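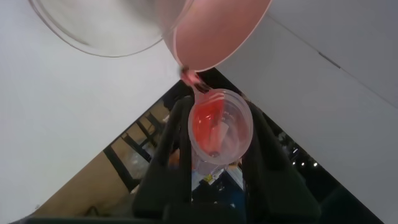
By Sowmya Fernandes | September 13, 2026

The Pekville Public Library will extend its evening hours this fall, following a summer trial that drew 3,774 visits after 6 p.m. Chandrasekhar Shenoy, the library's director, discussed the change in an interview at the Niditz Street branch.

"We had planned for a modest response," Shenoy said. "By July the reading room was full most nights, and we were short of chairs."

Under the new schedule, the main library and 2 branches will remain open until 9 p.m. The Ramasamy Room – long reserved for daytime meetings – will become a quiet study area.

Shenoy said that many evening visitors work during the day and had let their cards lapse. "They wanted to return, and our hours did not allow it," he said.
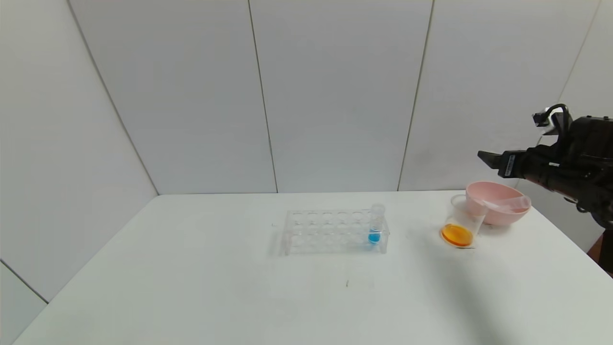

Fernandes asked whether the later closing would reduce morning service, a concern raised by several parents. Shenoy replied that story time would keep its current place, and that 14 part-time positions had been approved to cover the added shifts.

Applications are accepted at the front desk.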